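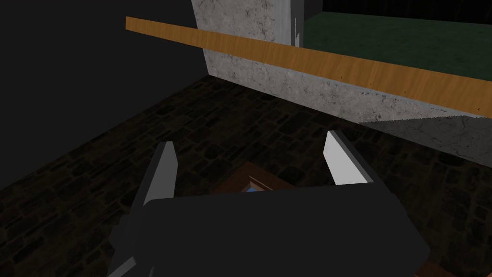 Zotia Household Word List, version 2
Data card and README
Last updated 2020-11-16

Summary
The Zotia list is a set of 1,579 everyday words for things in and near the home, gathered from spoken interviews. Each word comes with the sentence it was said in, the speaker's age band, and a short plain definition. It was put together for people who write beginner reading books and picture dictionaries.

What is in the folder
words.csv — one row per word, sorted by spelling
sentences.csv — the sentence each word was taken from
speakers.csv — age band and home region for each speaker
changes.txt — what was fixed between versions

Columns in words.csv
word: the word as written by the transcriber, lower case
plural: left blank if the speaker never used one
room: kitchen, bath, bedroom, yard, floor, other
def: a definition of 20 words or fewer
speaker_id: matches speakers.csv
checked: yes or no

How it was collected
Interviews were done by phone with 56 adults. Each was asked to talk through a normal morning at home, then a normal evening. Calls ran roughly 50 minutes. Tzu-hsuan Kuo and Li-hua Lam typed up the calls, and Evangelia Galanis wrote the definitions. Names, street names and phone numbers were taken out before the files were joined. Audio is not part of the release.

Words for floors and surfaces
The floor group was the hardest to settle. Speakers used "parquet," "plank," "board" and "block" for the same floor, sometimes in the same sentence. We kept each word as its own row and did not merge them. "Parquet" is defined as "a floor made of small pieces of wood set in a pattern." "Seam" and "joint" are both listed, with a note pointing from one to the other.
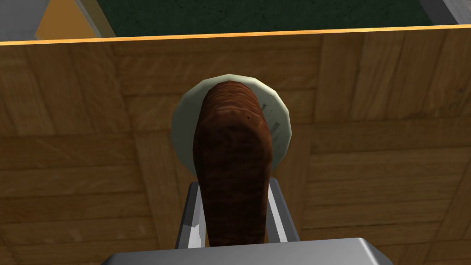 Ya-wen Hsieh wrote in after version 1 that "joint" should also have a row under kitchen, as two of the speakers use it for a cut of meat. That row was added, and the two senses now carry the numbers 1 and 2 after the word.

Known problems
There are 164 rows still marked "no" in the checked column. Most are in yard and other.
Spelling follows American use, so "gray" and "color" appear even where a speaker told us they write it another way.
Brand names used as common words were dropped. This leaves gaps, mainly in the bath group.
Speakers under 30 are few. Do not use the list to say how common a word is in any age group.

Loading the files
All files are UTF-8 with commas between fields. Sentences with commas inside them are in double quotes. Older spreadsheet programs may turn the speaker_id column into numbers and drop the leading zeros — set that column to text first.

Terms
Free to use and change, with credit to the Zotia word list. Corrections go to Tien-fu Poon. The next round of checking starts in February, beginning with the yard group.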